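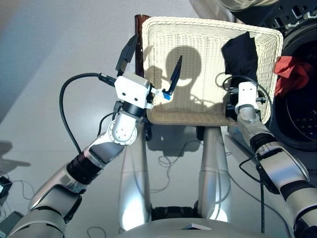

Wash day: the wicker basket at the front-loader, with something red and something black.

Section 3: Setting up your Imrie softener for the first time

Okay, the plumbing's done (that was Section 2, and if you skipped the leak check, please go back and do it now, I'll wait). Next comes the part I like, where you tell the softener what kind of water you've got and let it get on with things. I've set up the Imrie in my own house in Flirthorpe and then again at my sister's place, and the second time went a whole lot faster, mostly because I'd written all this down.

You'll need: your hardness test strip, a bag of salt pellets, a clean bucket, a flashlight, and something to write with.

Before you start

Leave the bypass valve on BYPASS until I tell you otherwise. The house still has water that way, it just isn't softened yet.

CAUTION: Keep the power supply and its cord up off the floor. If your softener lives in the same room as the washer, like mine does, sooner or later there's going to be a puddle.

Testing the water

1. Run the cold kitchen tap for a few minutes, then fill a clean glass. Don't use the hot side! Water that's been sitting in the heater can give you a funny reading.

2. Dip the strip, shake it once, and wait as long as the packet says. Match the color in daylight if you can. Under my kitchen bulb everything looks green.

3. Write the number down in grains per gallon. Mine came out at 23, which explained a lot about my kettle. If your strip reads in parts per million, the conversion table is inside the back cover.

Note: Well owners, test for iron too. Iron uses up the resin's capacity, and the instructions for adding it in are on the Iltitz card that came taped to the lid. Don't lose that card like I did.

Filling the brine tank

4. Lift the lid and look inside with the flashlight. There's a foam packing ring in there on new units. Pull it out. I missed mine and fished it out a week later with barbecue tongs.

5. Pour in 3 gallons of water with the bucket. You only do this once. After that the softener tops itself up.

6. Add salt pellets until the tank is half full. Plain pellets, please, never rock salt from the driveway bag. Rock salt leaves a gray sludge at the bottom and cleaning that out is a miserable afternoon.

7. Check that the float moves freely, then put the lid back on.

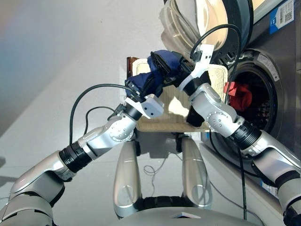
Dark blue laundry and the stainless-steel washer.

Setting the controller

8. Plug in the unit. The display flashes 12:00 like every clock I've ever owned. Hold SET until the hour blinks, fix the time, and press SET again.

9. Press HARD and use the arrows to enter your number from step 3. If you do it too fast it skips, so go gently.

10. Choose a regeneration time. It comes set for 2 a.m. and I'd leave it there, unless you're up running a shower in the middle of the night. You'll get unsoftened water while it's regenerating.

11. Turn the bypass valve slowly to SERVICE. Slowly! You'll hear air hissing and knocking in the tank and that's fine. Stop if you see any drips at the fittings.

12. Press and hold REGEN to start the first cycle by hand. Give it 60 minutes or a bit longer, and don't run any water until the display goes back to the clock.

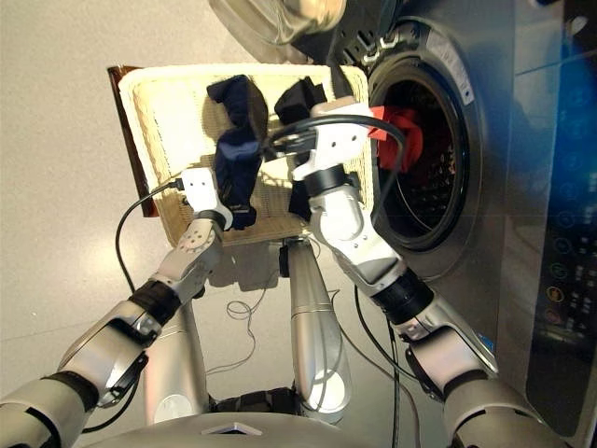 13. Once the cycle has finished, open a cold tap and let it run until it stops spitting air. A little yellow tint at first is normal with new resin.

14. Test again with a fresh strip. You're looking for a reading near zero. If it's still high, check the bypass valve before you do anything else (mine was only halfway round).

15. Go easy on soap and detergent from now on. Soft water makes far more suds, so start with half of your usual scoop and see how you get on.

CAUTION: If anyone in the house is on a low-sodium diet, ask their doctor about drinking softened water. Grastgate sells a separate tap kit that takes cold water from ahead of the softener, and fitting it is covered in Section 5.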